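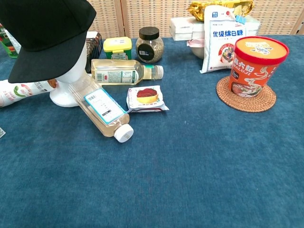 Oda Fjeld thought the hardest part of the afternoon would be the gripping, and she said so before the demonstration had even started. By the time we got back to the bus she had changed her mind to "deciding what to grip first," and I think she put her finger on the whole subject of this unit.

Notes on the Plukivik open day
Handout 7, Introduction to Automation

First of all, thank you for the questions! The staff at Plukivik told me they got more out of our group than out of most trade visitors, and they stayed an extra 20 minutes to run the sorting task again for us. These notes cover what we talked about at the tabletop station. The Toledo conveyor line gets its own handout in March.

1. Shape and pose

Think about the bottles. One lying on its side gives a gripper a long curved surface and two very different ends, and its angle on the cloth matters as much as its position. A round jar standing up is friendlier: approach it from any side and the outline hardly changes. The noodle cup on its woven coaster is a nice case too, with open space around it, but how hard can you squeeze a paper cup? Several of you asked that at once.

2. Surfaces

Clear plastic and crinkled foil are both trouble for a depth camera. Light goes through one and bounces off the other – and both turn up in every kitchen cupboard. Cosis, the planning software Plukivik uses, lets the operator mark an object as "uncertain" so the arm comes in slowly. I loved this. It is such a simple idea, and you could build a version of it in our own lab.

3. Clutter

Items at the back of a table can be partly hidden by whatever stands in front of them. Take a bag of sugar with a package resting on top: does the arm move the package first, or go for the bag? Remember the operator's rule, "free the top, then the front." It doesn't always give the shortest plan, but it is easy to check.

4. Soft things

The Gurnent hand we saw has padded fingers, and a baseball cap is still a hard job for it. The brim is stiff and the crown gives way, so a grasp that is fine at one end is poor at the other (try it yourselves with finger and thumb, eyes closed).

For next time

Choose 13 objects at home and put them in the order you would clear them from a table. Write one line on each choice. Then swap lists with a partner and find the first place where you disagree. Bring both lists to the lab, along with your sketch of the Plukivik station if you made one.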